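Plodden two-finger gripper – demo unit, open day notes and booking

I run the demo bench at Ollton, so I'm the one you'll be talking to if you come and see the Plodden. We had our May open day on a Sunday this time (never again, the parking!) and so many people emailed me the same questions afterwards that I'm putting the answers on the product page where they belong.

First, what you get. The Plodden comes as the gripper itself, the wrist bracket, the wrist camera and 2 sets of ridged finger pads. Cable and power supply are in the box too. It's matte black, and before you ask, no, we don't do it in orange. Stock code is 886. Lead time is 30 days, a bit longer if you want Tichý adapter plates with it, as those come to us from Přemysl Pešek's shop and he makes them in batches.

The open day demo was the insertion board. Pick up a plastic block, carry it over to the board, put it in its slot. Sounds like nothing, right? Try it with a robot – the block has to go in straight, and if your fingers squash it at even a slight angle you'll be grinding away at the collar all morning. Thulani Ngcobo wrote the routine and spent most of Saturday night's dinner telling us how he'd do it differently. I like it as it is.

The board is our own and it stands upright, which surprised a few of you who are used to seeing these things flat on a table. We like it upright. A vertical board means the arm has to come in from the front, and it shows off the camera placement much better. If you want one, ask me, we sell them separately and you can pick which slots go on it.

Catherine McIver from Zundport asked whether the pads can be swapped without taking the fingers off. Yes! Each pad comes off with a hex key. She also wanted to know about the cycle counter: the demo unit was on 900 when we opened the doors, all of them on plastic parts, same pads the whole way. I haven't tried it on glass, so please don't order it for glass on my say-so.

Somebody else (Vangelis Galanis, I think, sorry if it wasn't) asked for a view from the wrist camera during the insertion, as the bench was three deep in people and he couldn't see a thing. It's at the bottom of the page.

To book a demo of your own, write to Conceição Brandão in the office and tell her what part you want to pick up. Bring a few with you, and bring the bad ones too – we learn more from those. Mornings are best, I'm usually out after 3. 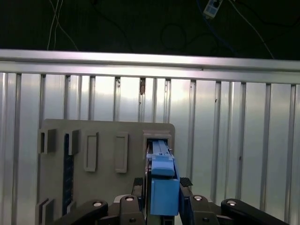 Wrist camera view: blue block going into the slot on the gray board.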